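How to set up a bedroom sorting table, and how much of it a robot could take over

Filed April 3, 2026
34 shares | 12 comments

People ask me whether a robot can tidy a bedroom yet. My answer is that it depends on how small you cut the job. Picking one soft thing up off a flat surface and putting it down somewhere else is within reach for some machines on a good day. Doing the whole room is not. The steps below are the ones I use for clearing small stuff by hand, with notes on which parts a machine with two simple grippers could manage.

What you need: a small table, a plain cover for it, and a bin with a liner. Mine cost 275 crowns secondhand from a shop in Plundham, bin included.

Step 1. Put the table at the foot of the bed, where you can walk around at least two sides. Cover it in one solid color. People don't care much, but a camera has a far easier time finding the edge of a cloth when the surface under it is plain.

Step 2. Bring the small things to the table and spread them out. Cloths, scrubbing pads, empty bags and little boxes all go in one layer. Leave the bedding and the clothes on the bed for later.

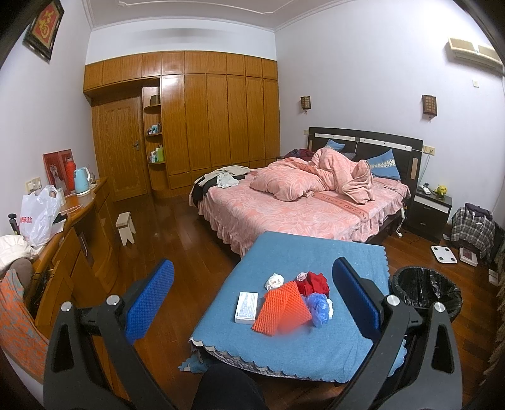
Step 3. Decide what is trash before you touch anything else. This is the hardest step for a machine. Vojtěch Skála and I tried a sorting program at the Bednárik workshop last October, and it was fine with boxes. Thin plastic bags gave it trouble all week. It would take a clear bag for a shiny patch of table and go right past it. If you are planning a robot to do this work, keep a person on this step.

Step 4. Pick up the soft items one at a time. Pinch near the middle of the bundle and lift straight up. If you grab a corner, the rest unrolls and drags the next item along. Two flat padded fingers are enough for this. You don't need a five-fingered hand, and I would not pay for one.

Step 5. For socks, roll the pair first and then move it as one piece. Rolling is still a job for people as far as I'm concerned. Moving the roll is about the friendliest chore you can give a gripper, as long as it squeezes hard enough to hold and the roll is fairly tight.
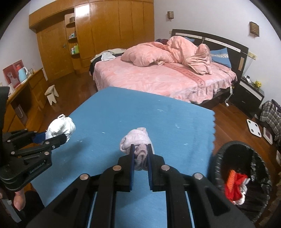 Step 6. Keep the bin within arm's reach of the table, on the side away from the door. A short reach matters more for a machine than for you. Each extra inch is another chance to bump something.

Step 7. Wipe the cover and put back only what belongs there.

We logged 1,092 single pickups at Bednárik, and 580 of them were cloth. Cloth went better than I expected. The failures were mostly two things stuck together, and the program had no idea it was holding both.

So, should you buy something now? Joelle Hamdan runs the repair counter in Flarncombe and gets this question more than I do. She tells people to wait if they want a machine that does the room, and I agree with her. If you want to try one step at home, start with Step 5 and a basket of rolled socks. Notes on towels and pillowcases will go up after the Bremmont sessions.

Comments (12) | Share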